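**New album from Wilwood: "Latorow" is out in February**

Hello all – Hertta Tuominen here, singer and main worrier in Wilwood. We've finished our second album! It's called "Latorow", it has seven songs on it, and it comes out in February on Sulteck Records.

If you heard the first one you'll know we like things big and a bit gloomy. There's more of that, but Lenni Kettunen has swapped half his guitar parts for a church organ (sampled, sadly, we did ask) and the choir bits are all us, stacked up until the computer complained. The longest song, "Panagiotou", runs for 146 bars before I sing a word. I've been told this is a lot. I love it.
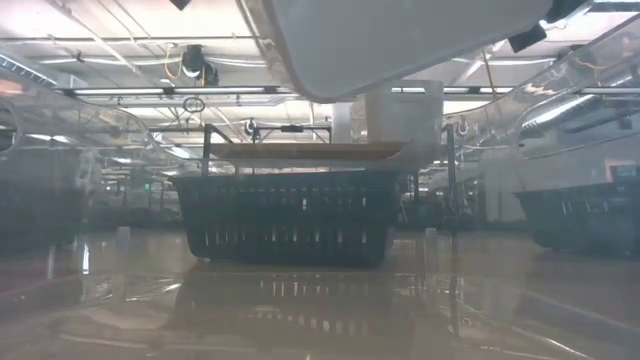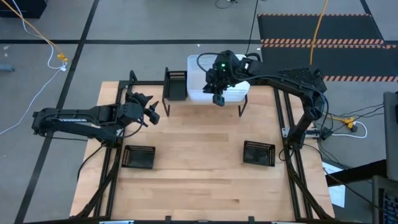

We recorded the drums in six days and then I spent most of the autumn redoing my vocals, mostly at night with a cold. You can hear the cold on track three and we kept it in.

There'll be 2000 copies on vinyl with a fold-out lyric sheet, plus CD and download. Shows are being booked now, so if you run a venue and have a decent PA, please get in touch.

Review copies and interviews: write to Lenni care of Sulteck Records. He answers quicker than I do – mornings are best.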